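Ikstead Puts Its Napkins Back on the Table 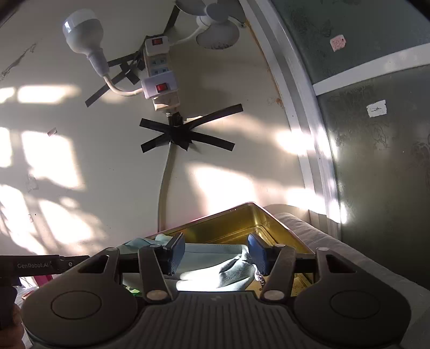 A pale mint cloth in a gold-colored tray.

Cloth napkins return to the town hall dining room in Ikstead this July, ending a paper era that began as a two-week trial and lasted 19 years.

The town has ordered 800 of them from Pradham Linen, a supplier one valley over. The dining room seats 165, so even a messy soup day should leave a few in reserve.

Diners who prefer paper may still ask for it at the counter, where nearly 100 boxes remain from the last bulk purchase. The town would be grateful if they did.

Washing will be handled by Zeng Laundry on Mill Street, which has asked that guests refrain from using the napkins on bicycle chains. The request was printed on the menus without further comment.

Folding style is still unsettled. The kitchen favors a plain rectangle. A rival proposal, known locally as the Bundidness, involves eleven creases and looks like a swan that has heard bad news. A decision is expected before the first lunch.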